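Sundura Eyelid and Tear Film Records, data card

Version 3

Summary

Sundura is a table of clinic measurements from adults seen for dry eye. Each row is one eye at one visit. The release holds 3,226 rows from 11 clinics. It was put together to study how well simple office tests agree with what patients report, and whether that agreement changes after treatment starts. It contains no eye photographs and no free-text notes.

What is in the release

visits.csv - one row per eye per visit, all measurements
clinics.csv - one row per clinic, with equipment notes
codes.csv - the meaning of each coded value
CHANGES - differences from earlier versions

Files are UTF-8, comma separated, with a header row. Missing values are left blank. A zero is always a real zero.

Main columns in visits.csv

patient_key: random string, stable across visits and across both eyes
eye: R or L
visit_no: 1 for the first visit, counting up
tbut_s: tear breakup time in seconds, mean of the readings taken
schirmer_mm: wetting of the paper strip in millimeters at five minutes
anesthetic: Y if drops were used before the strip test, N if not
stain_grade: corneal staining, 0 to 5
lid_grade: condition of the oil glands along the lower lid, 0 to 3
symptom_score: patient questionnaire, 0 to 100, higher is worse
treatment: code for the main treatment at the time of the visit
lens_wear: Y, N or blank

The symptom score belongs to the patient and is repeated on both eye rows. Anyone averaging over rows should drop one copy first.

How the measurements were made

Tear breakup time was measured with fluorescein dye at the slit lamp. Staining was graded afterward, at the same sitting. The strip test came last, after a wait of at least ten minutes. Clinics that could not keep this order were asked to leave schirmer_mm blank.

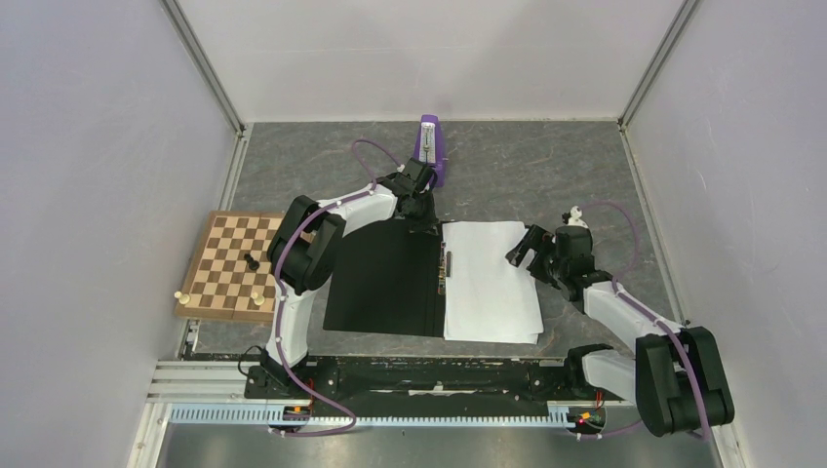

Room humidity was recorded at the start of each session and is stored in room_rh as a percentage. Readings below 40 are flagged in the column low_rh. Dry air shortens tear breakup time, and low_rh rows should be checked separately before comparing clinics.

Lid grading follows the Drimavel scale, which looks at how easily oil comes out under light finger pressure and how clear it is. Two clinics used an older scale during their first months. Their values were converted with the table in codes.csv, and the column lid_converted is set to Y for those rows. The conversion loses detail between grades 1 and 2.

Treatment codes

0 none
1 artificial tears only
2 warm compresses and lid cleaning
3 prescription drops
4 tear duct plugs
5 in-office lid heating
9 other

Only one code is stored per visit. Where a patient was using more than one treatment, the highest code from 1 to 5 was kept. The order is for storage and does not rank the treatments.

Known problems

The strip test is noisy. Repeat readings on the same eye can differ widely, more so without anesthetic.

Contact lens wear was not asked about in the same way everywhere. Some clinics counted occasional wearers as N.

Follow-up is uneven. Patients who felt better tended not to come back, so later visits lean toward harder cases. Do not read the change in symptom_score over visit_no as a treatment effect.

Clinic 7 rounded tbut_s to whole seconds. All others report one decimal.

Changes in this version

Duplicate rows from the Breathnach import were removed. The low_rh flag was added. Blank lens_wear values that had been filled with N are blank again - results that used this column in version 2 should be rerun.

Use

The table is meant for research and teaching. It is not suited to diagnosis or to choosing treatment for a single patient. Do not try to identify patients or join the table with outside records.

The loader in the Lirnov package reads all three CSV files and checks column types. It stops on the first bad row unless strict is set to false.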